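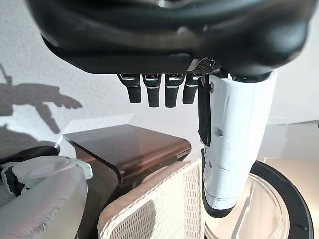

메시 바구니 위쪽에 떠 있는 로봇 손. 엄지는 흰색, 나머지 손가락은 검은색이다.

세탁 대행업체 호니모우(Honimow)가 세탁물 운반과 분류에 쓸 양팔 로봇 도입 계획을 확정했다. 회사는 2022년 8월 21일 일요일 설비 예산안을 공개하고, 첫 물량을 임대 방식으로 들여오기로 했다고 밝혔다. 공급사는 플루틱스(Flutix)다.
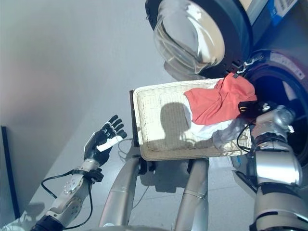
읽는 시간 1분

예산안에 따르면 로봇 한 대의 월 임대료는 800만 원이며, 여기에 정비비가 포함된다. 손가락 패드와 케이블 등 소모품 비용으로는 연간 534만 원을 따로 잡았다. 설치 전 바닥과 전기 공사에는 500만 원 가까이 들어간다. 세탁기는 기존 앞문형 제품을 그대로 쓴다.

설비 구매를 맡은 리즈 푸아리에(Lise Poirier)는 "구매 견적도 받았지만 손 부품의 교체 주기를 아직 알 수 없어 임대를 택했다"고 말했다. 경쟁 견적을 낸 퀸타니야(Quintanilla)는 납기가 길어 제외됐다.
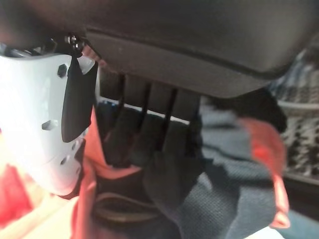
계약에는 61일의 시험 운영 기간이 들어 있다. 이 기간에 얇은 옷감과 뒤엉킨 빨래를 다루는 작업을 따로 점검하고, 결과에 따라 추가 임대 대수를 정한다. 작업 관리 프로그램 튜틴(Tutine)의 사용료는 이번 예산에 포함되지 않았으며 다음 분기에 다시 심의한다.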